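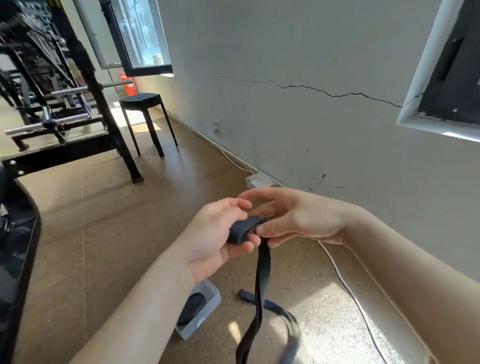

Good practice, according to whom?

I have now read the handling guidance for soft goods that Costache put out in October, all of it, twice. It's meant for anyone bringing an automated cell into a small gym or clinic store room, and it is being passed around Flendstead as if it settled something. I don't think it does.

Most of the rules were plainly written by people who think in cartons. Grip force limits, fine. Speed limits near people, fine, and I'd keep those whatever happened to the rest. Then there's one short clause on straps and bands, and it says the item shall be "presented in a stable, repeatable form." By whom? If a person has to roll every strap before the machine will touch it, you have bought a very expensive shelf.

Octavian Ilie, who argued with me over this at Tastport for most of an evening, says a standard has to start somewhere and rigid boxes are the easy part. He's right that they're easy. The test in the annex is 200 picks, and all 200 are closed boxes, lids down, label facing up. Pass that and you may say your cell handles "fitness accessories." I'd like to see the sales sheet that mentions the difference.

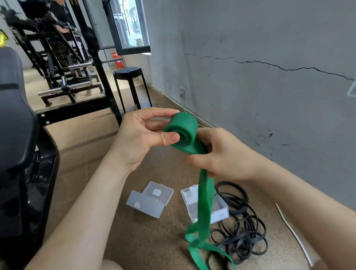 A rule about stable form ought to say when the form begins. Does it count from the finished roll, or from the moment somebody picks up a heap of rubber? Take a wide green band with a fat coil at the top and the tail still hanging in twists across an open box. Half of it is a neat object and half of it isn't, and the clause has no word for that. It has no word for a tangle of thin black bands on the floor either, or for a box lying on its side with the lid open.

The Fumirthorpe draft is a bit better -- it at least asks for tests with the loose end left loose -- but it wants 2000 cycles, and no small shop is going to pay for that. I'd take 100 ugly ones over 2000 tidy ones. Comments on the draft are still open and I've sent mine in, two pages, mostly about tails.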